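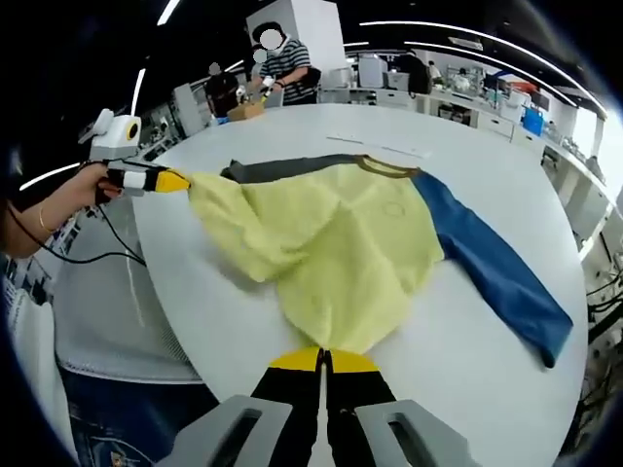 By the tenant, upstairs rear | Filed under: Home, Complaints | 10 comments

The refrigerator started humming in April. I should say it started humming in a way I could hear, which my landlord feels is a separate matter.

For those who haven't been following along, I moved to Pudbridge last year for the quiet. I told people this out loud, at parties, with the calm of someone who has solved a problem. I had been living over a bar that had karaoke, and before that over a different bar that should have had karaoke, as it would have drowned out the arguing. Pudbridge has a river, a hardware store, a bakery that closes when it feels like it and a bus that agrees with the bakery. At night you can hear the river if the wind is right. I heard it for months. Now I hear a Kvaran upright with the freezer on the bottom.

It's a low note with a wobble in it. I have tried to describe it over the phone to the service line and I don't recommend the experience. The person asked whether it was a hum, a buzz, a rattle or a click, and I said it was a hum with opinions, and there was a pause while somebody looked for that on the form. Then I held the phone up to the door of the refrigerator, and the refrigerator, which had been going all morning, stopped.

It does that. It has stopped for the landlord, for the neighbor across the hall, and for the man who came to read the meter and didn't ask. It runs beautifully for company. You could bring a string quartet in and they'd have nothing to complain about except the chairs.

So I've been learning to live with it, and in the meantime I've become a bore on the subject of household noise. I used to think of my apartment as silent with a few interruptions. Having spent a good part of the spring lying on the couch with my eyes closed, listening, I can report that it is a small orchestra made up entirely of people who came in late. The radiator ticks as it cools. The bathroom fan keeps turning for a bit after you switch it off, like someone finishing a sentence you weren't interested in. The window over the sink has a buzz in it that only comes out when a truck goes up Vinda Street in low gear. And the Fletetti, my stovetop coffee pot, bought secondhand and missing its knob, makes a noise at the end of the brew that I once mistook for someone at the door. I went and answered it.

I've also learned that there are two kinds of advice about a humming refrigerator, and that both are given by people whose refrigerators don't hum.

The first kind is technical. Level it, they say. I leveled it. I bought a bubble level at the hardware store and lay down on the kitchen floor with my cheek on the linoleum and turned the little feet until the bubble was exactly where it should be, and the hum went up a note. I turned them back. It stayed up. Pull it away from the wall, they say, so I did, and found a wooden spoon, a birthday candle and a quantity of dust that I believe predates the building. The hum was the same but now the door hit the counter. Clean the coils. I cleaned the coils. They look very nice back there, in case anyone is ever on the floor with a flashlight and in a mood to be impressed.

The second kind of advice is spiritual. Let it become part of the room, they say. Breathe with it. I tried breathing with it and nearly passed out, as it doesn't breathe.
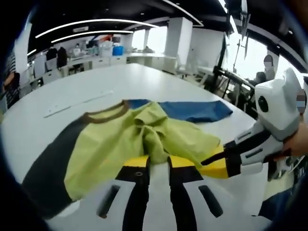
Earplugs were the obvious next step, and I resisted them for weeks on the grounds that I'd moved to a quiet town and wasn't going to plug my ears in it. Then I gave in and bought the foam kind, which come in a color I can only call highway. They work, in the sense that I stopped hearing the refrigerator and started hearing my own head. Did you know you can hear yourself blink? I would have preferred not to. I wore them while I painted the kitchen, on the theory that if I had to stand next to the thing I might as well improve its surroundings, and I chose a pale yellow-green very close to the body of the shirt up there, the one with the brown ribbed collar. On the chip it was called something to do with pears. On the wall, in the evening, it looks like the kitchen has had bad news. I may add a charcoal stripe down the left side and see if it works as well on plaster as it does on a shirt.

While the paint dried I called for the service visit. It costs $59 to have someone come and listen to your refrigerator, payable whether or not the refrigerator chooses to speak. I asked if there was a discount for a refrigerator with stage fright. There isn't.

The technician came on a Saturday, a patient man with very clean boots, and the Kvaran ran for him as quietly as a cut flower. He put his hand flat on the side of it. He opened the door and closed it. He asked whether I lived alone. I said I didn't see what that had to do with it, and he said it was just that people who live with others don't usually call about this. I've thought about that remark a good deal more than he meant me to.

He did find something. There's a tray underneath, where the water from the defrosting goes, and it had slipped out of its track and was resting against a piece of the frame. He snapped it back into place and said that would be my noise. He said it so kindly that I nearly tipped him. We shook hands. He drove off down Vinda Street in low gear and the window over the sink buzzed to see him go.

That night it was silent. I lay in bed and heard the river for the first time in weeks, and I'm sorry to say I didn't enjoy it nearly as much as I'd planned to. I kept waiting. Every time I was close to sleep I'd surface to check that there was nothing to hear, and there was nothing to hear, and then I'd have to start over. Around 2 in the morning I got up and stood in the kitchen in my socks. The refrigerator was running. I could see the little light on the front. It just wasn't saying anything.

I made toast, to have something to do with my hands.

It came back later that week, a different note. Higher, with less wobble, and I'd say a touch more confident. I've decided not to call. Partly that's the money, and partly it's that I don't want to be asked again whether I live alone. But mostly I've found that it runs on a schedule, or near enough to one that I've been able to arrange my life around it like a parent with a napping baby. It goes quiet after breakfast. It starts up again when I come home and open the door to look at the same things I looked at that morning. If I leave it alone after supper it'll usually settle by bedtime. If I go in for a late piece of cheese I've only myself to blame.

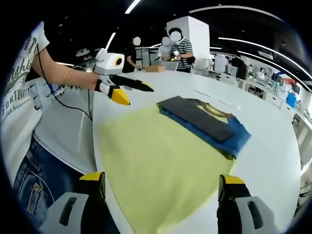 Dark gray on top of blue, with a bit of yellow-tan collar showing.

A few replies to things people asked under the last post. Yes, I have tried a rug. No, I won't be moving the refrigerator to the bedroom and myself to the kitchen, though I did measure. To the reader who suggested I record it and play it back to the landlord: I did that, on my phone, and what the recording has on it is mostly me, breathing, and at one point saying "there, that" in a voice I wouldn't want played in court. The landlord listened all the way through. He thought it was very atmospheric.

And several of you wanted to know about the coffee pot. The Fletetti is fine. I've replaced the missing knob with a wine cork and a screw, and it no longer burns my fingers, but the cork seems to have changed the noise at the end. It used to sound like a knock. Now it's closer to someone clearing their throat in the next room, and I've gone in to check twice this week. If anyone has an original knob in a drawer, I'll pay the postage. The thread is the narrow one.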